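Chapter 6
Donated Goods in Emergencies

Opening Case: The Skarnard Windstorm

In April a windstorm crossed the Skarnard valley shortly after 4 p.m. and brought down the main power line to the town. By evening the two grocery stores had closed, and the school gymnasium had been opened as a shelter. Offers of help began to reach the county office before the roads had been cleared. One of the first came from Zuster, a maker of sauces, soups and canned vegetables with a plant 60 miles to the south. The company offered product from its finished-goods warehouse at no charge and asked only where the trucks should go.

The county had no ready answer. Its emergency plan named a site for receiving blankets and cots, but it said nothing about food arriving by the pallet. The emergency services manager, Niamh Gilmartin, spent most of the first night finding a building with a loading dock, a working forklift and a generator. She settled on the Ó Conaill warehouse on the edge of town, which was normally used to store flooring. Hendero, a regional trucking firm, agreed to carry the goods without charge as long as its drivers were unloaded within two hours of arrival.

Over the following days the warehouse received 643 pallets from Zuster and several smaller donors. Of these, 447 were distributed in Skarnard and the surrounding townships. A further 107 were sent on to food banks in neighboring counties. The rest stayed in the warehouse well after the shelter had closed, and the owner of the building began to ask when the floor space would be returned.

The operation was regarded locally as a success, and in many respects it was one. Families were fed, and no donor was turned away without a reply. The review carried out afterward nevertheless identified a number of problems that appear again and again in accounts of donated goods. Soup arrived in institutional cans that few households could open or finish. Sauces arrived in large numbers before there was anything to serve with them. Paperwork for the first trucks was incomplete, and staff had to open cartons by hand to learn what was inside.

This chapter uses the Skarnard case to introduce the management of donated goods. Chapter 5 considered gifts of money and the rules that govern them. Goods raise different questions. They take up space, they must be moved and counted, and many of them have dates after which they can no longer be given away.

What You Will Study

After reading this chapter you should be able to explain the difference between a solicited and an unsolicited donation, describe the duties of the donor and the receiving agency at each stage of delivery, and estimate the storage needed for a given offer of goods. You should also be able to judge whether an offer ought to be accepted, delayed or declined.

Key terms: in-kind donation, consignee, staging site, lot number, best-by date, pass-through agency, unit of use.

6.1 The Unit of Use
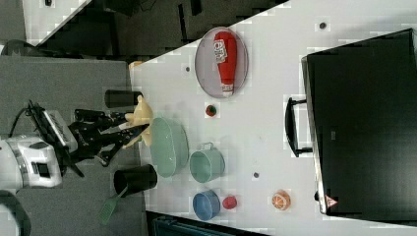

A donor and a household rarely think of the same product in the same quantity. The manufacturer plans in pallets and cartons, the warehouse in pallet positions, and the family in what it can eat at one meal or keep in a cupboard. The last of these quantities is called the unit of use. A squeeze bottle of ketchup, like the red one lying on the oval plate, is already packed in its unit of use: it can be handed to one household and requires no further work. The same sauce shipped in a drum or a bulk pouch would have to be portioned by a kitchen with suitable equipment and trained staff. Receiving agencies should therefore ask every donor to state the size of the smallest sealed package before any truck is loaded.

The unit of use also affects how quickly goods leave a staging site. At Skarnard, cartons of household-size canned vegetables were placed directly into family parcels. The institutional soup had to be offered first to the shelter kitchen, then to churches, and finally to a hospital in the next county. Each step required telephone calls, a new delivery note and a vehicle. Cledwyn Gittins, who supervised the warehouse floor, recorded in his log that a pallet of the large cans took longer to place than any other kind of food he received.

A related question is whether an item can stand alone. Bread, fruit and ready-to-eat canned meals can be consumed as they are. Condiments, cooking oil and dry pasta depend on other foods, on fuel or on clean water. An item of the second kind may still be welcome, but its value depends on what else is available on the day it arrives. Many agencies keep a simple table in which each dependent item is matched with the goods it should accompany. When the matching goods are not yet in hand, the agency asks the donor to hold the shipment.

6.2 Solicited and Unsolicited Offers

A solicited donation is one that the receiving agency has requested, usually with a stated quantity and delivery date. An unsolicited donation is one that the donor proposes or, in some cases, simply sends. The distinction is important in law as well as in practice. In many places, an agency that requests goods takes on a clearer duty to receive them, and a donor that ships without agreement may remain responsible for the cost of storage or disposal. Students should consult the rules that apply in their own state.

Zuster's first offer was unsolicited, but the company did not ship until it had been given an address and a named consignee. That short delay gave the county time to secure the warehouse. Several smaller donors did not wait. Their vehicles arrived during the first morning and stood in the access road, where they blocked the Hendero trucks and put the two-hour unloading agreement at risk.

Good practice is to answer every offer on the day it is received – even when the answer is that no decision has been made. A donor that hears nothing may assume consent. A standard reply should give the name of the agency, the person responsible and a time by which a decision will follow. It should not thank the donor in terms that could be read as acceptance.

6.3 Dates, Lots and Records

Food donated in an emergency is subject to the same safety rules as food that is sold. The receiving agency should record the lot number and best-by date of every pallet at the dock, before the goods are moved into storage. If a manufacturer later recalls a lot, the agency must be able to say where each part of it was sent. Records made from memory at the end of a shift are seldom adequate for this purpose.

At Skarnard, the records for the first evening were kept on loose sheets and later copied into a ledger. Two of the sheets could not be matched to a delivery. Mr. Gittins afterward introduced a single numbered form, filled in by the person who signed for the load, with one copy kept by the driver. The form is reproduced at the end of this chapter, and you will need it for the second exercise.

Best-by dates call for judgment. They generally describe quality, and a product may remain sound for some time after the printed date if it has been stored correctly. Agencies nevertheless set a minimum period that must remain when goods are accepted, so that households are not handed food they must use at once. The period should be written into the agency's plan and given to donors in advance.

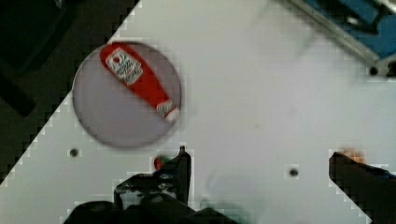 6.4 Deciding Whether to Accept

The decision to accept an offer rests on need, capacity and timing, and these must be considered together. An agency may need food badly and still be unable to receive it, as was the case in Skarnard until a building with a dock had been found. It may have ample space and no need. Ms. Gilmartin's office now uses a one-page worksheet on which each offer is entered and given one of three codes: accept, hold or decline. A declined offer is accompanied, where possible, by the name of a pass-through agency that may be able to use the goods.

Declining a gift can be uncomfortable, particularly when the donor is a large local employer and the offer has already been announced to the press. The plan should name the official who has authority to decline, and staff at the dock should not be asked to make that decision in front of a waiting driver.

Before You Continue

Read the opening case a second time and note each point at which goods were delayed. For each delay, write down which party was in a position to prevent it and what information that party lacked at the time. Keep your notes, as the next section returns to the county's emergency plan and examines the changes made to it after the review.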